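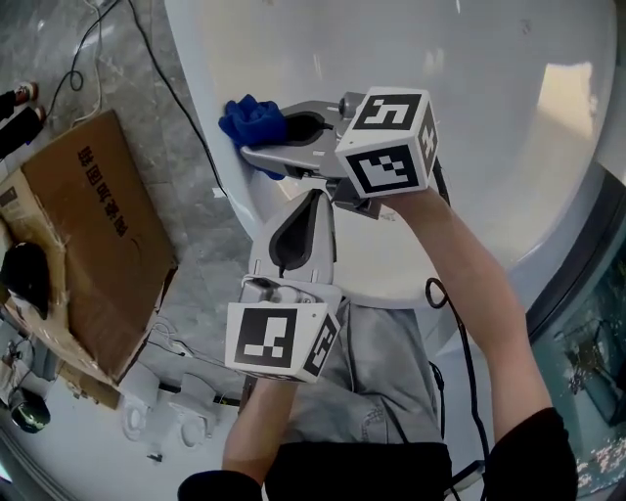

Figure 1. Wiping task with the two hand-held grippers, marker cubes mounted, blue cloth in the upper jaws.

So my part of the project was the pose tracking code, and I'll admit I picked it thinking it would be the easy part! The package is called Flitar, and it takes the marker detections from each video and turns them into one clean path per gripper, so the policy learns from smooth motion and not from jitter.

My first version solved every marker on a cube separately and averaged the results. Bad idea. When a cube turns and only one face is showing, the pose likes to flip (the planar ambiguity thing from lecture), and the average lands somewhere in between. Iason Triantafyllou, my project partner, plotted one of my paths and it looked like a seismograph. After that I switched to solving all the visible corners of a cube together, with a check against the last good pose.

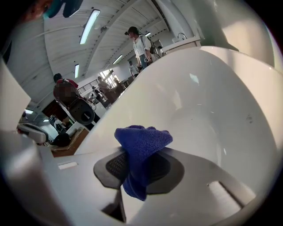 The wiping runs were the hardest on my code, mostly in the parts where the hand turns over and a cube drops out of sight. I fill any gap of up to 4 frames by interpolating (slerp for the rotation) and cut the episode if it's longer. Out of 400 episodes, the first version kept 86 and the joint solve kept 284, which made me very happy for one evening. Then I found out I'd been mixing up left and right IDs in the export script, so I had to run the whole thing again.

Still on my list: a proper smoother that looks forward as well as back, and a config file so Iason can stop editing my constants by hand.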